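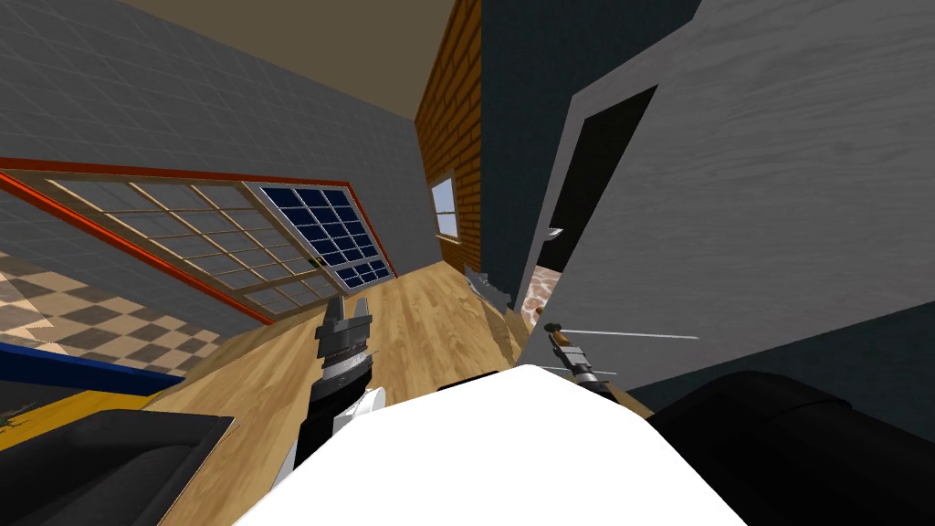 Suton 5 came out this week and I've been up far too late with it, so forgive me if this runs on a bit!

If you've been reading here since December you'll know I had more or less given up on the old planner. It was fine for a single arm doing a single thing, but give it two arms and a doorway and it would sit there thinking until I went and made tea. The team at Zilance has thrown out most of that code and started over, and wow, I can feel it. My worst test is a two-arm handover in a simulated room where the left arm has to keep out of the right arm's way while the right one is holding something long and thin. The old version took nearly 2,000 tries to find a path. The new one found one in 867 (same room, same starting pose, I checked twice).

I got Elif Naz Yüksel on the phone, who leads the planning side, and asked her what changed. "We stopped treating the tool as an afterthought," she told me. "Whatever the gripper is holding is part of the arm now, from the first step, and the planner knows how long it is." That sounds so obvious when she says it, but I have lost whole weekends to planners that forgot what they were carrying.

The other big change is tilt. You can now load a room at any camera angle and the control stack works out which way is down by itself, where before you had to type in the rotation by hand and hope you'd got the sign right. I never did. Kaan Tatlı wrote that part, and he says it still gets mixed up in rooms with lots of repeating tile, so keep an eye on it if your rooms have checkered floors. Mine do, and I got one bad guess out of 10 loads. I can live with that!

Room files from the last version open fine. Saved grasps don't, at least not yet. There's a converter in the tools folder, but it dropped the wrist limits on two of mine and I ended up typing them back in, so please keep a copy of your old ones before you run it. Zeeshan Kiani at Karakaya had the same trouble and has already sent in a fix, which should be in the next small update.

Oh, and the log viewer finally has a search box. I cheered out loud.

Suton 5 is free for classrooms and hobby use, same as before, and the paid license hasn't changed price. Tülin Coşkun is running an online walkthrough for the Feltville group on Wednesday evening, and she's taking questions ahead of time on their message board. I've already sent her mine, and it's a long one about joint limits.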